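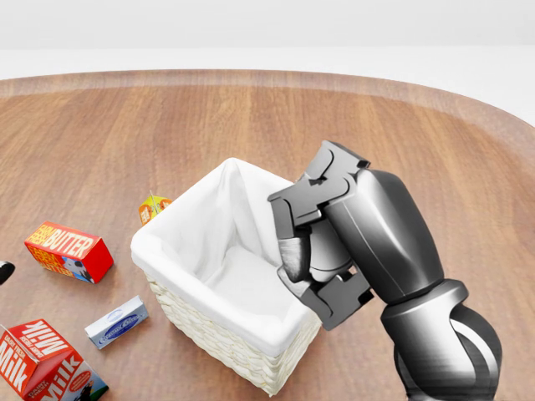

**Figure 3.** Panier blanc tressé, de forme rectangulaire, sur une table ronde en bois (image de synthèse).

### 3.2. Ce que les gens rangent, et où

J'avoue que je suis arrivée à Skotmont avec une idée toute faite : l'entrée du logement serait le lieu du désordre, le salon celui de la mise en scène. J'ai tenu trois visites ! Dans les 17 foyers où j'ai été reçue (souvent avec un café, parfois avec deux), les clés, le courrier et les chargeurs finissaient presque toujours dans un contenant ouvert, posé là où l'on mange. On me l'a présenté comme « le panier », « la corbeille » ou, chez une enquêtée très pince-sans-rire, « le ministère ».

Ibarra parle à ce propos de rangement d'attente, et le terme me plaît bien — même si elle l'applique surtout aux meubles fermés. Mes enquêtés, eux, tiennent à voir ce qui attend. Une facture dans un tiroir est une facture oubliée, m'a-t-on répété sur tous les tons.

Reste la question du tri. Kiiskinen suppose un vidage régulier, calé sur la semaine de travail. Dans mes carnets, je trouve plutôt des vidages de circonstance : un repas de famille, une visite (la mienne, je le crains, à plusieurs reprises), un papier introuvable. J'y reviens en 3.3 avec les entretiens de Brurnis, où les choses se compliquent un peu.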